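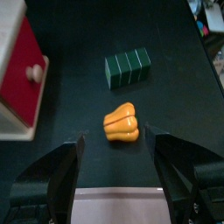 Thu 21 September. Finally got to the open day at Harnemero, and I'm so glad I went! Shewit Wolde let me stand right by the table for her demonstration and answered every silly question I had — she must have the patience of a saint. I fell for the little yellow-orange toy pepper lying there between the black fingers, and for the toy cabinet with its red door and round wooden knob. Must tell Mom. Parking was awful.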